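Sports Equipment Care, handout 2: reading a ball

I've taught this unit at Motton for years and it's still my favourite, mostly because everyone thinks they already know what a football looks like. Bring a pencil, and please don't bounce anything until Assunta Gatti has finished her bit on valves!

Seams first. Follow one raised line with your thumb, all the way along a panel, and write down anywhere it feels flat or starts to lift. On a shiny silver-grey ball the glare can hide a scuff completely – so keep turning it and look again as the bright patch moves across.
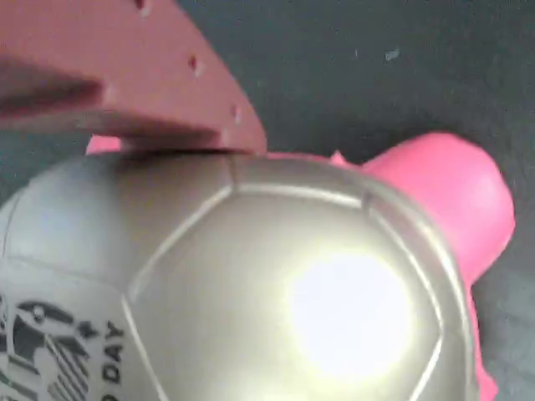
Printing and finish

Black lettering on a curved panel is a good place to check for wear. Look at the edges of the letters, then tilt the ball and look again (I use the window end of the Pellegrini room). Note down cracks, rubbing and any peeling. Damp cloth only, no scrubbing.

For next time: read page 70 of the Lekeck booklet and bring your seam notes.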